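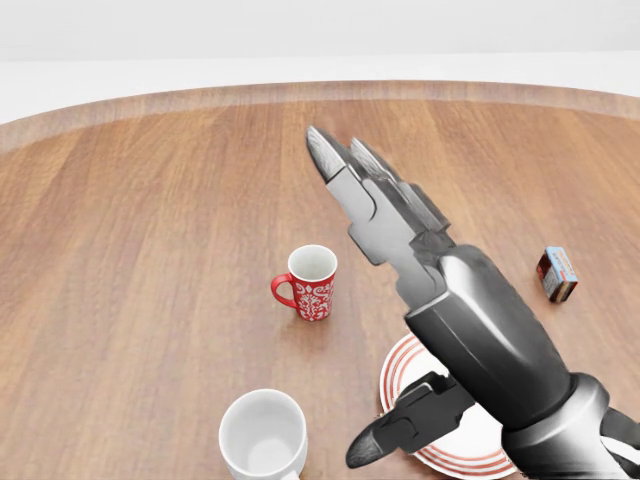
# Plendberg table work: the thumb fault

16 November 2025

This page belongs to the gallery of the Plendberg project, where we teach a simulated arm to clear a breakfast table before we try the same work on the real one at Lumley. It is about a fault in the thumb of the hand. We lost the results of 2,000 runs to it, and several people asked me to put down what happened in one place.

**Breakfast table, hand open over the striped plate.** Two mugs, one plate and one small box on the round wooden table. The upper fingers and the thumb are spread and nothing is held.

## What went wrong

The task looks simple. The hand should take the red mug by its body, lift it and put it down on the free part of the table. After this it does the same with the white mug, and the plate comes last.

In June we changed the hand model to the newer one from Trumix. The new file gives the zero position of the thumb in another place than the old file, and our controller did not know this. When it asked for an open hand, it believed that the thumb was higher than it was. The error at the tip was up to 14 mm. With the mugs this made almost no difference, so we did not notice it. With the plate it was bad: the thumb went into the rim on the way to the next object, and the plate jumped or slid away.

Worse for us, the collision check used the same wrong number. It reported the path as free each time. Sibusiso Matlala found the problem when he compared the contact forces with the planned path and saw a push on the plate where no contact was planned.

## Why we treat it as a safety matter

In the simulator a plate costs nothing. The real arm at Lumley reads its limits from the same settings file, and people stand beside that table when they put the objects back. Ruan Ndlovu stopped all work on the real arm on the same afternoon, and it stayed stopped for 14 days. I think this was the right decision, also when it was not popular with everybody.

## What is changed

- The zero position of each joint is now read from the hand file. It is not written by hand in the controller any more.
- The collision check has its own copy of the hand geometry and compares it with the controller at the start. If the two differ by more than 2 mm, the run does not begin.
- An unplanned contact force ends the run and is written in the log with the name of the object.
- Dumisani Rampersad signs every change of a hand model before it goes to Lumley.

The old runs are kept in the Msimang folder and marked as not valid. Please do not use them for training, the mug part also. If you need the corrected settings file, write to Tincuța Furtună.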